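Velden Clothing Library – Minutes of the May General Meeting

Held Tuesday, 7 pm, in the sorting room. Issa Bataineh in the chair, notes by Oluwaseun Amadi. Apologies were received from the Kullano Street group, who had their own meeting on.

1. Welcome and last minutes

Issa welcomed everyone, especially the three new faces near the door, and thanked whoever had brought the lemon slice. The April minutes were accepted with one correction – the winter swap raised $1198, and your minute-taker had written it down the wrong way round. Sorry, all!

2. The racks

There was a good long talk about the racks. We are very lucky with donations at this time of year and the jackets and flannelette shirts have been pouring in, but the hangers are now so tightly packed that people can't slide one along to see the next. Oluwaseun suggested sorting by size first and colour second. Issa liked colour first because it looks so cheerful when you come in, and several members agreed with him warmly. After a bit of back and forth it was settled that we try size first until the next meeting and see how people get on.

Folded things are to stay underneath the hanging clothes for now, and heavy coats should be spread along the rail so the weight isn't all at one end.

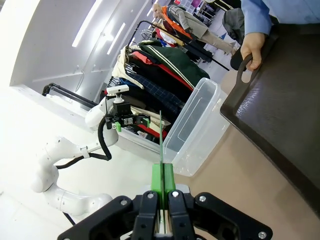
Can members borrow from the rack before it has been sorted?
Please wait until the pieces have been tagged and written in the book, and then you're welcome to take up to six at a time.

3. Tubs and trays for the sorting table

Issa reported that he had priced clear plastic tubs from Skelilix and was pleasantly surprised. Everyone likes being able to see what's inside without lifting a lid, and the clear ones have been much handier than the old cardboard cartons, which had gone soft at the corners. Moved that we buy 17 more. Carried.

The trays also came up. Members find them useful for buttons, pins, tags and the other small bits that otherwise wander off, and the ones with a handle are much the favourites. Oluwaseun asked that trays be emptied at the end of each session, and that the tabletop be wiped down and left clear for the morning crew, who have been very patient with us.

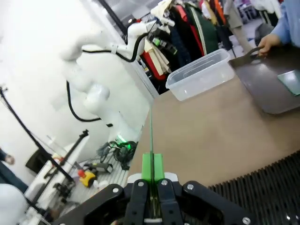
4. Money

The balance stands at $2442 before the tubs are paid for. Issa felt this was a very healthy position for a small group and thanked everybody who had helped at the swap. A quote for a second-hand steamer is still to come.

5. Other business

The mending evening will go ahead, bring your own thread if you have a colour you're fussy about. A grey cardigan left behind after the April meeting is hanging by the kettle.

Meeting closed at 8.40 pm, with tea afterwards.

Velden Clothing Library | Contact us | © Velden Clothing Library | Back to top
6 shares | 2 comments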